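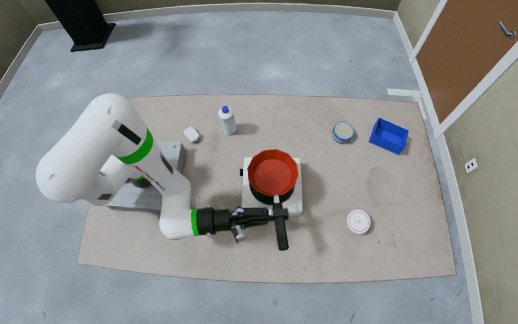 Plostport Kitchen Bench – simulation pack for school and college robot clubs

I wrote the first version of this pack for my own club, over a half term when I should have been marking. We had one real arm between far too many keen teenagers, and most of an evening went on queueing. So I built them a practice bench they could run on the computers we already had, and it has grown a fair bit from there (mostly because Siiri Jaunzems in my older group kept sending me lists of things she wanted!).

You get a room, a mat, a white arm on a pedestal and a set of kitchen-ish things to move about. The red frying pan on the white hot plate is the one everybody heads for first. Getting the gripper closed round the black handle is a lovely first task, and holding on to it while you move the pan is a much nastier second one. My lot usually fling it across the room at least once and then spend ten minutes trying to do it again on purpose.

The smaller pieces are there for sorting and placing jobs. There's a bottle with a blue cap, a round tin, a little dish with red rings on it and an open blue tray to drop things into. I like the tray for beginners – it forgives a sloppy approach and they get a result before the biscuits come out.

What's in the pack

The simulated room and all the objects
40 set tasks, graded from "touch the tin" up to full pan-moving
288 starting layouts, so pairs can't just copy each other's numbers
A teacher's booklet with worked answers
A score sheet for running your own Leltard round

Leltard is our friendly contest between clubs, held every February. Each team gets the same layout and 9 minutes to finish as many tasks as they can. Chaimae Filali's team won the last one with a script that was, in her words, mostly waiting. They'd worked out that a short pause after closing the gripper saved them no end of dropped pans, and I have since pinched the idea for the booklet.

Will it run on our machines?

Probably, yes. Ours are old and grumpy and they cope if you turn the shadows off. Students write their programs in Hamdy, our block editor, or in plain Python once they get fed up with blocks. You don't need an internet connection after the first install.

Licences

The club licence covers up to 1111 student accounts, so a big college should be fine on one. It doesn't run out, and small updates come free. The Briltetero add-on (a second arm and a shared mat, for groups who get on well with each other) is sold separately and needs this pack installed first.

If you'd like to try it before you ask anybody for money, send me a message through the contact form and I'll set you up with the first few tasks. I answer in the evenings, usually after seven.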